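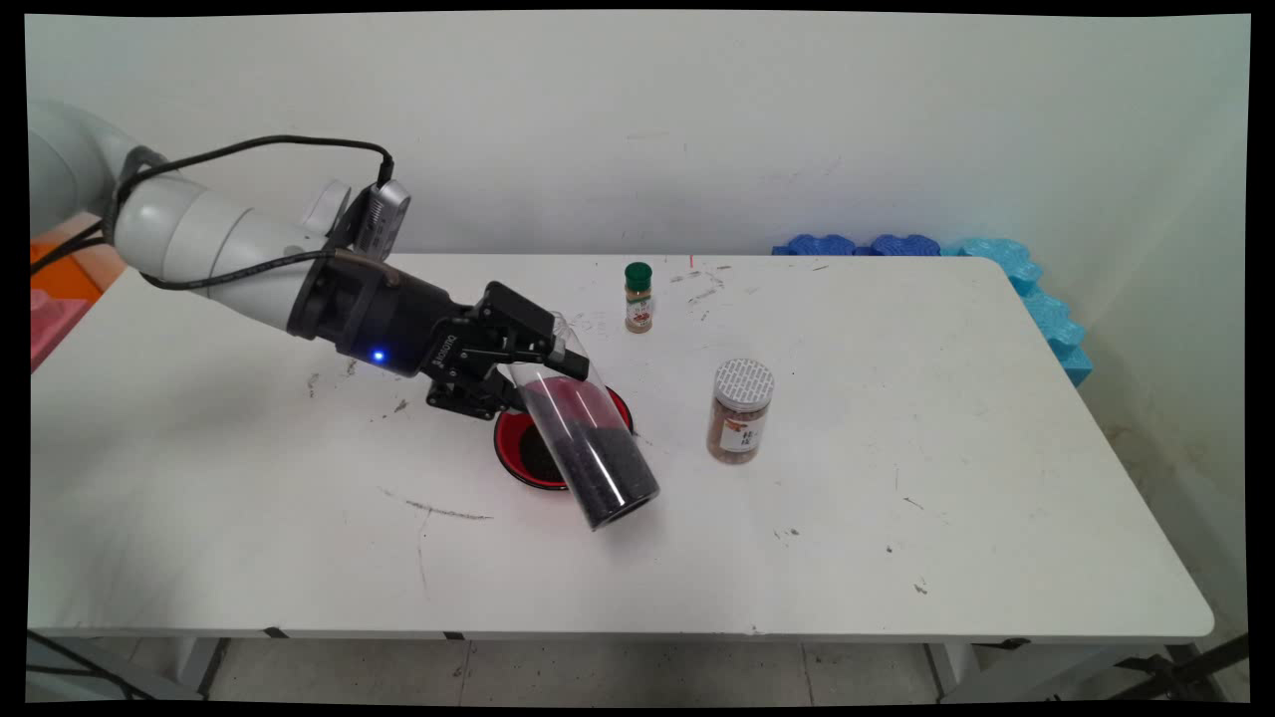
Spice week, day three

Wednesday, April 4, 2018

Quick one, have to be back at the table in a bit.

So we're still on pouring. Dark grains out of the clear container, into the red dish with the black inside. Over and over. Hélène Hiebert wants 400 good examples before anybody trains anything and we are at 55. Sigh.

What I keep learning: dark stuff into a black dish is mean. I can hardly see the level myself so I don't know what I expect from the network. Keeping it in though. Kitchens have dark bowls.

Things that went wrong today, no order

- Grip too high on the container, it swings when you tilt. Threw out 11 runs for that.
- I tip too fast when I'm tired. Those runs look fine until you play them back next to the morning ones, then ugh.
- Forgot to move the start position between runs. Twice. Raffaele Zuccaro noticed, not me.
- Saved a whole batch under yesterdays name. Fixed, I think.

Leaving the two reddish-brown spice jars standing off to the right while we pour. They aren't part of the task, I just want the thing to get used to clutter. Will swap them around tomorow. The shaker lid one gets its own task later and I'm dreading it, shaking by hand controller is miserable on the wrist.

Open question: do we keep the spills? Raffaele says keep and tag them. Hélène says no, clean pours only for the first round. I'm with Raffaele but I'm also the one who'd be doing the tagging so hmm.

Table needs a wipe too. Smudges everywhere.

Ok going. More Friday if I get to 100.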